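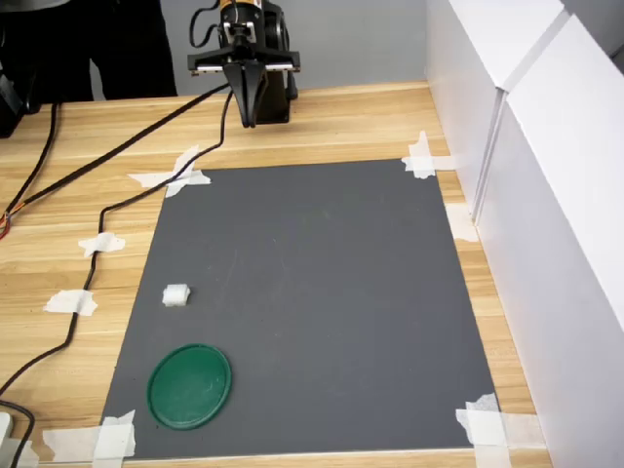
How a robot picks things up: notes from the Florkley open day

On 5 April 2021 the Srithong workshop in Florkley opened its doors to school groups. Engineer Nuanchan Phuthong ran the gripper demonstration. This page explains how the arm does its job.

What is a gripper?

A gripper is the hand of a robot arm. The one at Srithong has two fingers. They move toward each other to close and away from each other to open. Your own hand can bend around a ball or a pencil. Two stiff fingers can only squeeze from opposite sides, so the robot has to line them up first.

Easy shapes and hard shapes

A foam cube is a good first object. It has sides to squeeze, and foam gives a little under pressure.

A round lid lying flat is harder. Most of it is too low for the fingers to get beside. The robot must grip the rim or slide the lid to a new spot – both need careful positioning.

Why use a mat?

The mat marks the work area. It is dark grey, so a white cube shows up clearly against it. Tape at the corners keeps it from shifting. If the mat moved, marks measured on it would no longer match the positions stored in the computer.

What do the cables do?

Some cables carry power. Others carry signals, which are messages between the computer and the machine. Cables on a table are taped down so that they stay clear of moving parts.

Rules for visitors

Groups of 6 stand behind the yellow line. Jaruwan Mahawong holds the stop button during every run. Pressing it halts the arm at once – it does not finish its move first.

Words to know

Gripper: the part of a robot that holds things.
Signal: a message sent along a wire.
Work area: the space where the robot is allowed to move.

The next open day is in November.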